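Qui sommes-nous ?

Publié le 5 août par Amancay Echeverría, direction des études

L'École Kurkine forme aux métiers de l'entretien du linge et de la tenue du vestiaire.
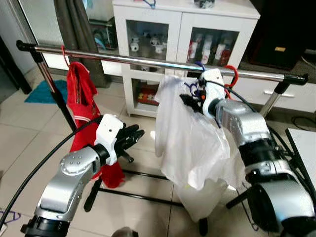
Portant de la salle de pratique, cintres rouges et bleu.

Fondée par Ravindra Garg, l'École Kurkine est un établissement privé d'enseignement professionnel. Elle accueille des personnes en reconversion, des employés de maison et des salariés de l'hôtellerie qui souhaitent acquérir ou consolider les gestes du métier : trier, suspendre, housser, plier, ranger. Chaque groupe compte 14 stagiaires au plus, encadrés par deux formatrices.

Notre enseignement

Le cursus s'étend sur deux trimestres. Le premier est consacré à la connaissance des textiles et au rangement sur portant. Les stagiaires y apprennent à choisir un cintre selon la coupe et le poids du vêtement, à fermer les boutons du col avant la suspension, à orienter tous les crochets dans le même sens et à laisser entre les pièces un espace suffisant pour que les étoffes ne se marquent pas. Le second porte sur l'organisation complète d'un vestiaire, de la réception des pièces à leur restitution — étiquetage et tenue du registre compris.

L'école attache une importance particulière à la protection du linge. Les housses sont posées par le haut, lissées à la main et contrôlées avant la mise en réserve. Toute pièce déposée au vestiaire pédagogique est inscrite au registre le jour même.

Nos locaux

Les cours pratiques se tiennent dans la salle Rikier, au sol carrelé, équipée de portants à barre chromée et d'un meuble blanc à portes vitrées. La salle Mizuno, attenante, est réservée au repassage et au pliage. L'ensemble est accessible aux personnes à mobilité réduite.

Le fonds Vidus

L'établissement conserve un fonds d'étude de 4 000 échantillons de tissus, classés par fibre et par armure. Ce fonds peut être consulté sur rendez-vous par les anciens stagiaires et par les professionnels du secteur. Les prêts à l'extérieur ne sont pas autorisés.

Admission

Aucun diplôme n'est exigé. Les candidats adressent au secrétariat une lettre de motivation et sont reçus en entretien individuel. Les dossiers parvenus après la fin de juillet sont examinés pour la session suivante, dans la limite des places disponibles.

Contact : secrétariat de l'École Kurkine | © École Kurkine, tous droits réservés | Haut de page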